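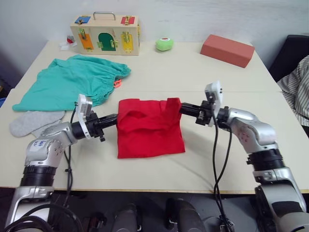 A red cloth between two grippers.

Keeping Score by Hand
Handout 2: Errors, earned runs and proving your sheet
27 August 2024

Hi everyone! Last week we got through position numbers, the basic symbols and how to mark a runner going around the diamond, and most of you were quicker at it than I was my first season (I spent two innings writing F for the first baseman). Tonight is the harder stuff. Bring your sheet from the Moltlow–Ellik game, even if it's a mess. Mine was a mess too, there's a coffee ring over the whole fourth inning.

Quick recap, for those who missed it

1 pitcher, 2 catcher, 3 first base, 4 second base, 5 third base, 6 shortstop, 7 left, 8 center, 9 right. The shortstop being 6 trips everybody up, so write it at the top of the page until it sticks. A grounder to short and over to first is 6-3. A fly ball to center is F8. Strikeout is K, and you turn the K backward if the batter was called out looking. I still love drawing that backward K, I don't know why.

Hit or error?

Okay, the big one. The rule talks about "ordinary effort," and it means what an average fielder at that level of play should be able to do with the ball. You're judging the play against the league, so a ball that's an error in the pros may well be a clean hit in a game of twelve-year-olds.

A few things I do when I'm not sure:

Watch the feet. If the fielder got there, was set, and the ball still came out of the glove, I'm leaning error. If they had to dive or reach across their body at full stretch, I'm leaning hit.

Ask whether a clean play would have gotten the out. A bobble doesn't matter if the batter was going to beat the throw anyway. That's a hit, and the bobble gets nothing unless somebody took an extra base on it.

Don't charge an error for slow thinking. Throwing to the wrong base, forgetting the number of outs, standing there while the ball drops between two people who each thought the other one had it... all of that is a mental mistake, and mental mistakes mostly aren't errors in the book. Yes, it feels unfair to the pitcher. Pitchers will tell you so.

Also, you can't assume a double play. If the defense gets the first out and the relay is just late, no error, even if you think they should've turned it. If the relay throw is wild and a runner takes another base because of it, then you do charge one.

In the Moltlow game the play we argued over was the bottom of the third, the hard one-hopper to third base. I had it as a hit. Nelli Suominen, who was scoring next to me, had E5 and wouldn't budge. We talked it over between innings and I changed mine, she'd seen the glove better than I had. Changing your mind is fine. Use a pencil.

Fielder's choice

Batter hits a grounder, the shortstop throws to second to get the lead runner, and the batter is safe at first. That is not a hit! Write FC for the batter and 6-4 for the runner who's out. The batter gets charged an at-bat. I saw at least three sheets last week with a single there, so please go back and check your fifth inning.

Earned runs

Deep breath. An earned run is one the pitcher is held responsible for. To work it out, you replay the inning in your head as if the errors and passed balls hadn't happened, and see who would've scored anyway. If you're in doubt about where a runner would have ended up, the pitcher gets the benefit.

Try it with this inning:

First batter strikes out.
Second batter reaches on E6.
Third batter grounds out, 4-3, runner moves to second.
Fourth batter homers.
Fifth batter flies out to left.

Two runs scored. How many are earned? None of them. Without the error the shortstop's play is the second out, the groundout is the third, and the inning's over before the home run ever happens. The pitcher really did give up a bomb, and the ERA doesn't move an inch. People hate this one. My brother-in-law and I have been having the same argument about it since I started scoring.

Now swap the order so the homer comes first, then the strikeout, then the error. The homer is earned, plain and simple, whatever comes after it.

Wild pitches and passed balls are different here. A wild pitch is on the pitcher, so a run that comes in on one can be earned. A passed ball is on the catcher. If it bounces in the dirt, call it wild.

ERA is earned runs times nine, divided by innings pitched. A third of an inning is written .1 on the sheet and two thirds is .2, but don't type 6.1 into your calculator! Use 6.333 or you'll get the wrong answer.

Averages

Hits divided by at-bats, three decimal places. Walks, hit-by-pitch and sacrifices don't count as at-bats. Someone with 164 at-bats and a hit in exactly a quarter of them is batting .250, and a player who's one for one is batting 1.000, said "a thousand." (With the decimal point, please. One of you wrote 1,000 with a comma and I laughed for a while.)

Pitch counts

The fall league at Aaltonen Field has its own limit for the younger division, 80 pitches a game, and coaches will come and ask you for the number. Foul balls count. I make a little dot for each pitch along the bottom margin and circle the total at the end of each half inning. Check with the other scorer then, don't wait until the sixth to find out you're off by four.

Proving the sheet

Do this before you leave the park. For each team, add up at-bats, walks, hit batters, sacrifice bunts and flies, and anyone awarded first on interference or obstruction. Then add up that team's runs, its runners left on base, and the other team's putouts. The two totals should be the same. If they aren't, look at runners left on base first. It's nearly always that.

For next time

Score the whole Tristex game from the video, all 11 innings (sorry, it went long, but there's a rundown in the ninth that's a gem: 1-5-2-6). Decide on the ball down the right field line yourself and write one sentence on why.

Prove both sides.

Read the section of the rule book on wins and saves. We'll start there in September, and there's a relief pitcher in the Ellik game who I want to hear opinions on.

If you're stuck, catch me before class, I'm usually in the room early.

Annelies Boersma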